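Section 4. Dark and shiny fabrics (satin, velvet, anything with a nap)

Read section 3 first if you haven't sorted the pile yet. Darks only from here on.

1. Clear the surface. Pale cloth or paper underneath, it shows up lint and you can see the edge of the piece.

2. Pick up one piece at a time, near the middle of a short side. Let the rest hang.

3. Shake once, gently. Check for pins.

4. Lay face down, nap running away from you. Smooth with the flat of the hand, not the fingertips.

CAUTION: Fingertips leave marks on velvet. So do rings.

Dark greens and blacks get mixed up all the time, esp. under a warm bulb. Hold the piece up against something white before it goes in a bag.

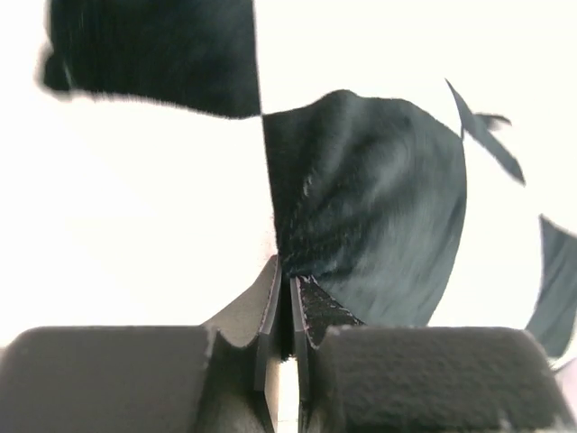
Can satin and velvet go in the same bag?
Keep them apart. Velvet sheds on satin and the fluff is a pain to get off. If you're short of bags put a sheet of tissue between them.

5. Fold in thirds, loosely. No sharp creases. Large pieces go on the Sterel tube instead, nap outwards.

6. Slide into a Pullska bag, open end towards you. Max 6 pieces per bag, fewer if its velvet.

7. Write the label before you close the bag. Colour, fabric, length in cm. Offcuts under 72 cm go in the scrap box, no label needed.

NOTE: Old labels with 292 on them are the previous colour list. Bin them, use the May sheet.

Creased already? Hang it overnight in the bathroom. Don't iron velvet. Satin can take a cool iron on the back, thin cloth inbetween.

Missing bags or labels: ask Ottilie Hauser.

Section 5. Lace and net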